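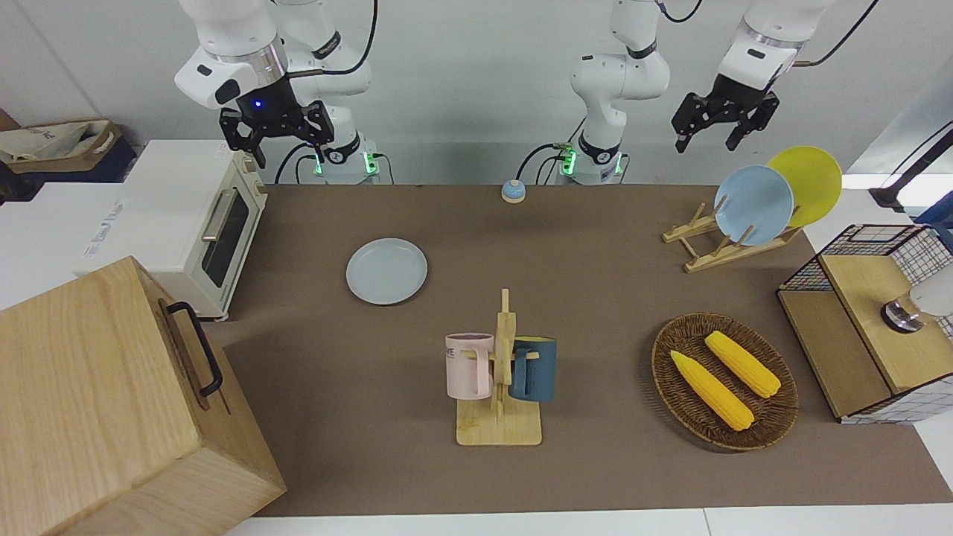 Page last changed: January, by M. Fairclough

Review: Dilness policy training kit, bimanual release

Dilness is a software kit for training manipulation policies from demonstrations. It covers recording, cleanup, training and playback. The part that sets it apart from the two kits we used before is its method, which the manual calls staged relabeling. A long demonstration is split wherever a gripper opens or closes, each piece gets a short text label, and the policy is trained on the pieces and on the full run together. This review covers that method and the result we got from it on one kitchen task set. The recording front end is covered only where it affected the data.

Setup

Two arms are fixed at the far edge of a table, each with a black parallel-jaw gripper. The props are ordinary kitchen goods: toaster oven, mug tree with two mugs, a wooden dish rack with plates, a wicker basket with corn cobs, a tap bell. The brown mat stays down for all runs. We moved the loose props between episodes and left the arm bases alone.

Wendy Hebden and Corentin Cordier recorded 219 demonstrations. Four tasks were used: plate from rack to mat, corn from basket to plate, mug off the tree, and a chained task that puts a plate down, loads it with corn and ends by ringing the bell. The baseline was the same network trained on whole episodes with one label each. Both policies saw the same data and the same number of training steps.

Results

On the single-step tasks, staged relabeling made little difference. Plate removal and corn transfer were level with the baseline within the spread we see between seeds. The mug task was slightly worse. Kuo-hua Man went through the logs and found that the splitter had cut several mug episodes in the middle of a grasp, where the operator had opened the fingers a little to adjust the hold on the handle. Each of those cuts produced a fragment labeled as a complete pick. Raising the minimum segment length removed most of them.

The chained task is where the method pays. Success over the evaluation block was 77 percent, against a baseline that usually completed the first transfer and then stalled over the plate. With relabeling, the policy moved on to the bell without a prompt. It also recovered from a dropped cob more often, probably as a result of the corn segments being sampled from more starting positions.

Problems

The splitter treats the two arms as one stream. If the left gripper closes while the right is still carrying something, the segment is cut for both. Our operators learned to hold one arm still, which slows recording and biases the data toward one-arm motion. For a kit sold as bimanual, this is a serious gap.

Label editing is slow. There is no batch rename, and the undo history is lost when the window closes. Dorothy Horrocks wrote a short script to edit the label files directly, and we would not use the kit without it.

Training resumed from a checkpoint resets the sampling weights to their defaults. The manual does not mention this. We lost 3 runs before comparing the config dumps.

Playback is good. Timing between the arms held up well, and the per-segment view makes it easy to find the step at which a run failed.

Verdict

Recommended for tasks with several steps in sequence, provided one arm does most of the work at any moment. For short pick-and-place work the baseline setting in the same kit does as well and needs no labels. We have not tested it on handovers. The per-arm splitter is listed as planned, with no release given, and the chained task will be rerun on the same demonstrations when it ships.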